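Soltis Trace
Demonstration processing and review software for hand-held grippers

Overview | Features | Requirements | Licensing | Release notes

Soltis Trace takes the recordings that come off your hand-held grippers and turns them into episodes you can train on. It finds the finger tags, works out the opening width, recovers the path of the tool through the room, lines everything up on one clock and then lets a person look at the result before it goes anywhere near a policy. We use it every day ourselves, and it's the tool we kept wishing we had back when all of this was a folder of scripts and a very long wiki page!

What it does

Trace has two halves. The first runs unattended: point it at a folder of recordings and it queues them, calibrates them and writes out episodes. The second is the review desk, where you scrub through an episode with the wrist video, the tool path and the gripper width side by side. Drag on any of the three and the others follow. It sounds like a small thing, but once you've used it you really don't want to go back (we tried, during a server move in January, and it was a long week).

Finger tags and gripper width

Width is read from the square markers on the fingers. Trace fits both fingers together, so if one tag slips out of view or gets smeared by a quick move, the other one carries the estimate for up to 200 frames before the episode is flagged. You can mount tags on the outer face or the top of a finger block, and the setup wizard will ask you to open and close the fingers slowly a few times so it can learn the travel.
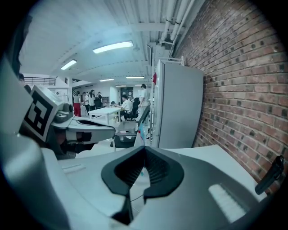 Path recovery in real rooms

Big open rooms are wonderful for collecting in and hard on visual tracking. Long walls with a repeating pattern, rows of identical ceiling lights, people getting up and walking across to another desk: all of these pull a tracker off course. Trace builds a map of the room once, from a slow walk-through, and then places each demonstration inside that map. Moving things are masked out before matching. Repeating patterns get a lower weight, and the map builder will tell you which parts of the room it isn't sure about so you can go back and walk them again.

Eero Koskela wrote the current map builder, and version 4 is a big step up. Our own test set has 1,631 demonstrations in it. The old builder lost the path in 300 of them. The new one recovers most of those without any help, and the ones it can't recover it now marks as failed, where the old one would happily hand you a path through a wall.

The review desk

Every episode opens with a colored strip along the bottom: green where tracking is solid, yellow where it was filled in, red where you should look. Press N to jump to the next red stretch. Press T to trim, S to split, X to reject. Rejected episodes keep their reason, so you can search on it later and find out that half your losses come from one finger with a scuffed tag.

Reviewers can work on the same batch at once. Notes stick to a moment in the episode and show up for everybody.

Export

Episodes export to Zarr or HDF5, with a plain JSON manifest. If you plan with Skorer, the exporter writes its waypoint files too, and the Suominen plug-in lets you replay a path on a simulated arm to check reach and joint limits before you commit to a dataset. That check is our favorite part of the whole package. Watching a hand-made motion play out on an arm you haven't touched yet is still a thrill.

Requirements

Linux, 64-bit, with 32 GB of memory for map building
NVIDIA graphics card recommended for batch work; review runs fine without one
Wide-angle lens profile, or a printed calibration board to make one
Motion sensor data in the recording, or as a separate file with timestamps

Licensing

One license covers one processing machine and any number of reviewers. Teaching labs get the same build at a reduced rate. Updates are included for as long as the license is active, and your exported data stays readable if you let it lapse.

Support

Write to the Trace desk in Pradstead and attach the log bundle from Help > Collect Logs. Please mention ticket 894 if you're seeing clock drift on recordings longer than an hour. We have a fix in testing and would love more recordings to try it on.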